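Spend the First Money on the Boring Parts
By Nafula Langat
6/20/18

Every summer, when the new budget year opens in July, I get a little run of calls from people who have just been told they may buy a robot. They are happy calls, and I love getting them. Somebody at a small food company or a college lab has finally talked the boss around, and they want to know which arm I'd pick. I always end up asking about the table instead, and I can hear the joy drain right out of the line.

I don't mean to be a wet blanket. I spent a good many years doing purchasing for a packaging outfit called Trekham, and I have signed for plenty of machines I was proud of and a few I would rather not discuss over dinner. The ones that went badly were all perfectly good machines. What we had skimped on was everything near them: the bench, the cables, the spare fingers, the weeks of somebody's time to get the thing going. At Trekham we once had an arm sit under a sheet for 30 days while we waited on a mounting plate that cost less than the sheet did. (It was a very nice sheet, mind you.) 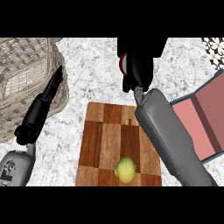
My own advice, for whatever a retired buyer's advice is worth, is to rehearse the job on a computer before you put a single number on a purchase form. My friend Roxana Bedoya does this for a living at Sirnano, and she was kind enough to let me sit beside her for an afternoon with a cup of tea and more questions than she had bargained for. A kitchen counter makes a wonderful test, it seems to me, for the simple reason that it gets crowded so fast. Put a wicker basket on one side, an open container on the other and a cutting board with a lime or lemon on it in between, then bring in two arms, and before you know it one arm is lying across the corner of the board and the other is in front of the basket. You can fret over that for a week in simulation and it won't cost you a countertop. Find it out after delivery and you are shopping for a bigger bench, or a smaller arm, or both.

Now, Jasper Dierckx, who ran our maintenance shop and has never once let me off easy, thinks I put too much faith in rehearsals. A screen, he says, will never show you a sticky bearing or a loose plug. He is right about that, bless him, and I would set money aside for precisely those things. At Hassanpour, where he went after Trekham, they logged 210 hours of setup on a cell that had been planned for 200, and he still grumbles about the extra ten. I told him I'd have baked a cake for anybody who came that close in my day.

The question of one arm or 2 deserves a slow walk and a long think. A second arm is a lovely thing to have when the work calls for holding and cutting, or for steadying a bowl while something goes in it. It also wants its own service, its own spare parts and its own share of the counter, and those lines have a way of going missing from the first draft of a budget. If the job can be done with one, buy one, and leave room on the bench for the other.

And please, talk to whoever will be standing next to it on a Monday morning. Ask where they set down their coffee. Ask what they'd move if they could. Then go and price the table.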